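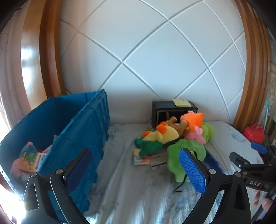 Acta de la reunión de la ludoteca Yimyam
16 de abril de 2019

Asistentes: Marisa Lombardi (preside), Danica Koubek, Oksana Hrynyshyn, Lilibeth Policarpio.
Excusa su ausencia: Chutima Mahawong. Ha enviado sus comentarios por correo y se leen en los puntos 2 y 4.

Se abre la sesión a las 18.10 h en casa de Marisa.

1. Acta anterior
Se aprueba con una corrección. Donde decía que las estanterías Mudix se habían pagado, debe decir que se habían encargado. La factura sigue pendiente.

2. Peluches y cuentos del dormitorio
Marisa informa de que ha empezado a clasificar lo que tiene guardado en casa. Está todo encima de la cama del dormitorio: un cajón grande de plástico azul, con peluches y algún cuento, y un montón de peluches fuera, junto a la caja negra. Pide que se decida hoy porque necesita la cama.

Danica propone que los peluches vayan todos juntos y que los cuentos se saquen del cajón, porque en la entrega de diciembre llegaron con las esquinas dobladas. Oksana prefiere dejar un cuento con cada lote de peluches, como se hizo con la guardería Skolus. Se discute un rato. Chutima, por correo, está a favor de separarlos.

Se acuerda separar. Los peluches se quedan en el cajón azul y los cuentos pasan a una caja de cartón que traerá Lilibeth.

Sobre el cerdito rosa, Lilibeth pregunta si es el que pidió la sala de los pequeños. Marisa cree que sí. Se aparta para ellos, y el naranja de orejas rosas también.

Lavado: se lavan todos antes de salir, en fundas de almohada cerradas y con agua fría. Oksana se lleva la mitad y Danica la otra mitad. Los ojos o botones flojos se cosen o se quitan. Si un peluche no aguanta el lavado, se retira y se avisa a Marisa.

3. Caja negra
No se mete en el cajón con los peluches. Las notas adhesivas se despegan y se pierden, así que en adelante cada caja llevará una etiqueta de cartulina atada, con el contenido y el destino. Danica tiene cartulina de sobra.

4. Traslado al local de Grovby
El local estará disponible a partir de las 12 h del sábado. Hay sitio para dos coches en la puerta. Lilibeth pone el suyo y Oksana preguntará a su hermano por la furgoneta - si no puede, se harán dos viajes.

Chutima recuerda por correo que el pasillo del local es estrecho y que los cajones con asas se llevan mejor entre dos personas.

5. Gastos
Se autorizan 100 euros para cajas, cartulina y detergente. Los tiques se entregan a Danica. La propuesta de comprar una lavadora de segunda mano se deja para la próxima reunión, cuando se sepa si el local tiene toma de agua.

6. Ruegos y preguntas
Oksana pide que no se acepten más peluches hasta después del traslado. Conformes todas. Marisa cambiará el texto del cartel.
Lilibeth pregunta por las llaves del armario viejo. Las tiene Chutima.

Tareas
Marisa: cartel y aviso a la sala de los pequeños.
Danica: cartulinas, tiques, media colada.
Oksana: furgoneta, media colada.
Lilibeth: caja para los cuentos, coche.
Chutima: llaves.

Se levanta la sesión a las 19.25 h.

Toma el acta: Danica Koubek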